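Posted in: Skills Lab > Setup Guides > Suturing
March | by Loïc Hoarau

4. Running closure on the tissue pad

4.1 Secure the pad in the Drummond tray. Set the lamp to 75 percent.

4.2 Load the curved needle and draw the thread through. Leave a tail of 40 mm.

4.3 Place each bite square to the cut. Bring the edges together without blanching them.

4.4 Keep slack thread in a wide, open curve to the side of the incision.

CAUTION: Do not grip the needle by its point when passing it.

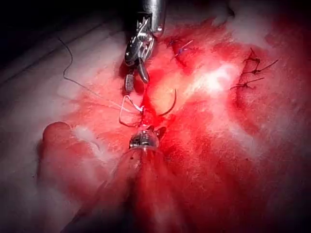
Needle in the tissue at the gap, white loop to its left.

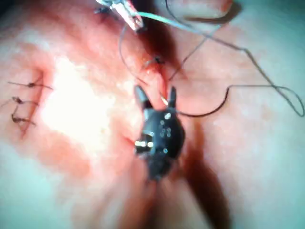
4.5 Tie off with a square knot at the edge of the wound. Trim the tails.

4.6 Check for gaps along the full length. Remove and repeat any bite that pulls.

NOTE: Reorder pads under Cadholm part 353. Pads from opened packs must be used the same session.

4.7 Count needles into the sharps box before releasing the tray.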